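House rules for a robot that takes out the trash

I've had a draft of this post sitting around since April, and it kept growing, so I'm just going to put it up. It's about rules. Boring, I know! But if you've ever tried to get a two-armed robot to tidy a lounge, you know the arms are the easy part to talk about and the rules are what everybody argues over at lunch.

Our project is called Savura. It's small, it's mostly trash and bottles and bin bags, and for a long time our written rules were one page that said things like "be careful near people." Then we started sharing our notes with the folks at Viklund, who do warehouse work and have a binder for everything, and I got a little embarrassed and sat down to write ours properly.

The first version had 3,659 words. I counted because I was proud of it, and then I noticed that the only person who had read to the end was me. So I cut it down to 7 rules that fit on a sheet you can tape up (we did tape it up). I won't paste the whole sheet, but these are the ones I'd fight for.

Keep people out of arm's reach while the arms are live. Standing back and watching is fine. If you need to step in and fix a bag, you say "stopping," you hit stop, and you wait for somebody to say "stopped" back to you. Yes, it feels silly the first week.

Clear the floor first. Cables, tape, anything that can snag a wheel or a foot. We're not great at this one and I'll admit it's the rule I break the most.

One hand does the job, and the other one has a parking spot. I stole this from an old Betent checklist and I love it. An idle hand with no assigned place to be will find something to bump into.
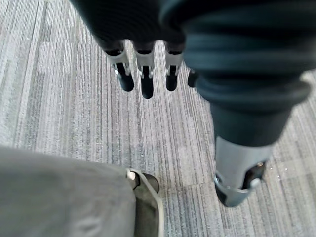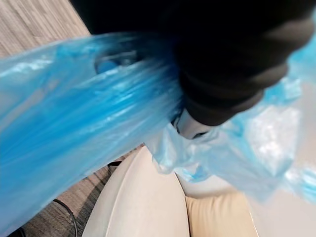
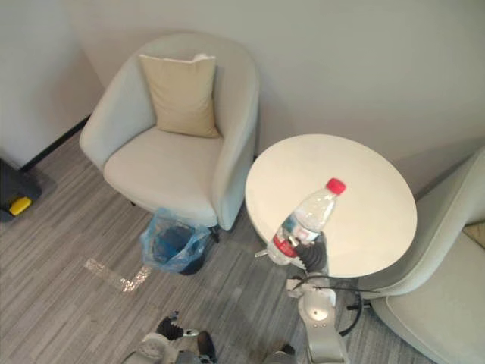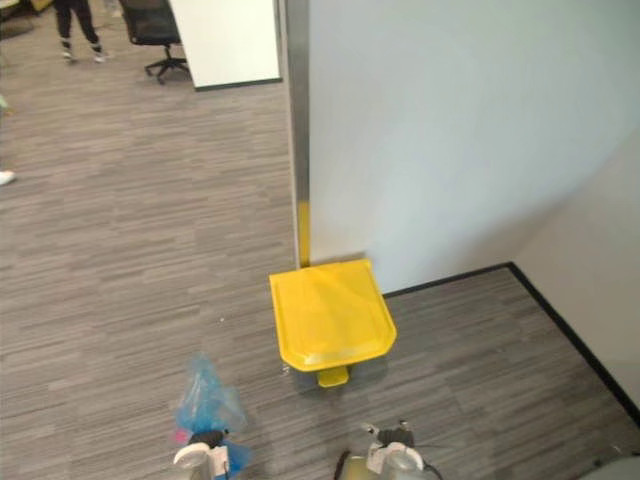
Savura on the lounge job: hand over the carpet, blue bag in the gripper, water bottle by the round table, and the yellow pedal bin.

Bags deserve a rule all to themselves. Thin plastic is awful. It billows, it goes see-through, it hides whatever is behind it, and your grip can be on one layer when you think it's on two. Our rule is that a bag gets moved slowly, always, even when it's empty and you're in a hurry. We also cap it at two tries. If the second grab is bad, a person takes over and writes down what went wrong.

For bottles, check the cap before you start. I don't care how good your grip is, a loose cap over somebody's armchair is going to ruin your afternoon.

And then logging. We use Render for notes, mostly out of habit, and every run gets up to five lines. That limit was a big fight — some of us wanted a full form with checkboxes — but long forms get filled in at the end of the day from memory, and I'd much rather have three honest lines written while you're still standing there.

The one I still haven't settled is how to word the rule for visitors. Right now it says "brief them before they come in," and people keep asking me what a briefing is. Is it a talk? A sign? Do they have to sign something? If your lab has a version that works, please leave it in the comments, I'll happily borrow it. The sheet is getting reprinted anyway, there's a typo in rule four.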